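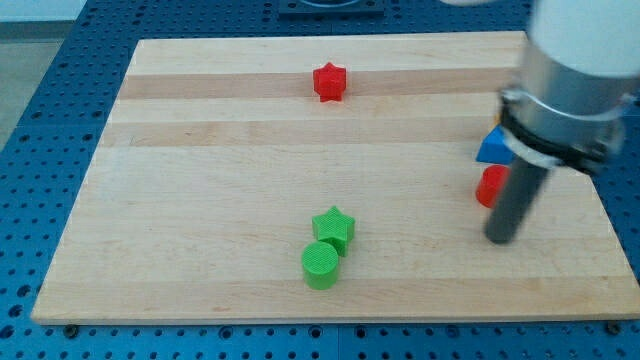 Print this page | E-mail this article
28/03/1999 -- By Oriana Ledesma and Libor Halás

3.2 Sorting materials

Each set held small solid blocks in several shapes and colors, laid out on a pale maple board. Figure 2 shows five blocks on the board, among them a red star, a green star and a green cylinder. The two green pieces stand close together, so that a child sorting by color and a child sorting by shape would begin with different pairs -- red star with green star, or green star with green cylinder.

Figure 2. Blocks on the maple board.

We recorded first pairings from 143 children at the Darimier and Nadance sites. Sessions lasted roughly 11 minutes. Children who asked which way was right were told to put together the ones that go together. Trials in which a block left the board were kept if the child put it back unprompted. Seven children declined to start and are left out of Table 4. Coding followed Kolář and Michalík, with one change -- a pair matching on both color and shape was scored separately.

We use cookies to remember your settings. Accept | Sign up for our newsletter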